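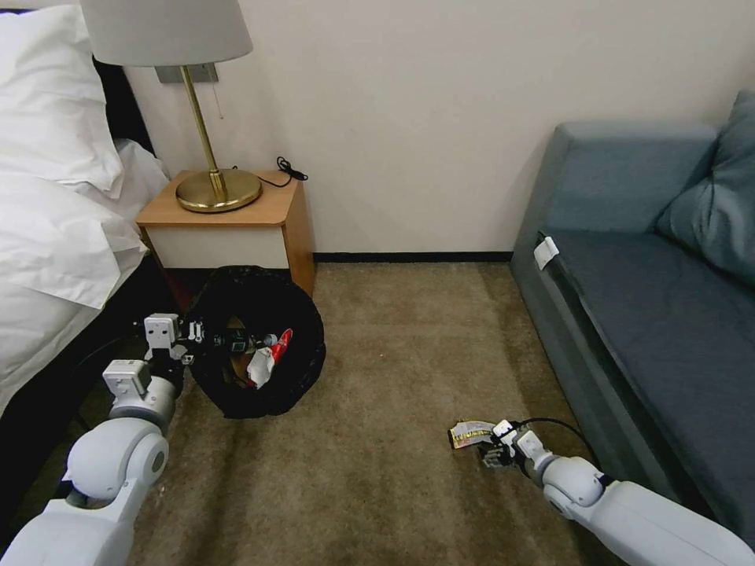
Bin liners that don't slide down, do they exist?

Posted May 9, 2018

fenlark
Right, I've had it with bedroom bins. Every liner I buy fits for a day, then one heavy thing goes in and the whole top edge slithers down inside. I'm on my third brand since December. Got a roll of the Pandale ones last week (37 on the roll, odd number) and they're so thin you can see your hand through them. What's everyone else using?

mossy_kettle
Dalsgaard, the drawstring sort. Pull the string tight under the rim and it stays put. Dearer, but I've stopped swearing at it.

tubthumb10
Can't agree with that, sorry! Drawstrings are a waste on a small bin. Buy a size too big, fold a good hand's width over the edge and tie a knot in the slack at the side. My mum did it with carrier bags and it never budged.

fenlark
Tried the knot. It looks awful, and then it splits when I undo it :(

mossy_kettle
Told you. String.

oldplum
Do you need a liner at all in a bedroom? It's tissues and wrappers. I tip mine straight into the kitchen bin and give it a rinse now and then. Haven't bought small liners in years.

tubthumb10
Fine until somebody drops a yoghurt pot in, oldplum. Or chewing gum. I've got teenagers.

oldplum
Then they can scrub it, can't they?

quillback
We had Poris bins at my last job and they came with a loose ring that clamps over the bag. Brilliant things. No idea if they sell them for the home, but a big elastic band does much the same on a round bin. Won't work on a square one, it pings off the corners.

fenlark
Ooh, elastic band, I've got a drawer full of those. Will try it tonight. Still not rinsing bins though, oldplum, I'm far too lazy.

mossy_kettle
Get one off the broccoli, they're the thick ones.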